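Subject: Re: [grimden-allotments] Washing-up at the hut
Date: Jul 25, 2020

On the Grimden list, someone wrote:

> Has anyone found a decent way of doing the mugs and plates now the hut
> sink is out of use? I've been carrying mine home in a bucket and half of
> them never make it back. Also, is a plain sponge enough for the big
> teapot, or do I need wire wool?
>
> Plot 17

Oh, I'm so glad you asked, I've been wanting to talk about basins for weeks!

Forget the bucket. A bucket is too deep and too narrow, the plates go in on edge and you end up with your sleeve in the water. What you want is a plastic basin with a proper flat floor and rounded corners, so there's nowhere for tea leaves to wedge themselves. Mine is red and I love it far more than a person should love a basin. It came from the hardware shop on Geddes Road (the one by the Prultden turning, not the big place) and it has done every tea break since we opened the hut up again.

Get one with a pattern moulded into the bottom if you can. Plates don't skate about nearly so much, and you can stand a mug in it while you deal with the handle.

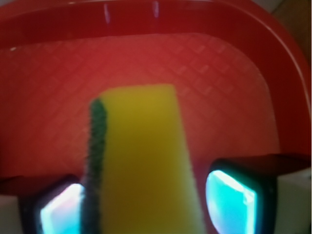 *Red basin and the two-sided sponge. Diamond pattern on the floor, smooth sides.*

Please don't take wire wool to the teapot! The green side of an ordinary sponge will shift the tannin if you give it a soak first — a spoonful of bicarb in hot water, lid off, leave it while you do your watering. Then yellow side for the rinse. I did the Destton urn the same way last summer and that had been making tea for almost 120 people at the open day, so it was properly brown inside.

Other things I've learned:

- Glasses first, then mugs, then plates, and anything with jam on it last.
- Half fill it. A full basin is a beast to carry down the steps.
- Squeeze the sponge out hard and stand it on its edge to dry.
- Tip the dirty water down the drain by the gate, please, and keep it off the beans.

I'm very happy to pick up a basin for the hut next time I'm up Geddes Road, and a pack of sponges with it. I think they had blue as well as red, if people have feelings about that. I do (red).

Does anybody have a draining rack going spare? Ours has lost most of its feet and leans into the tea towels.

Plot 351, top end by the water butts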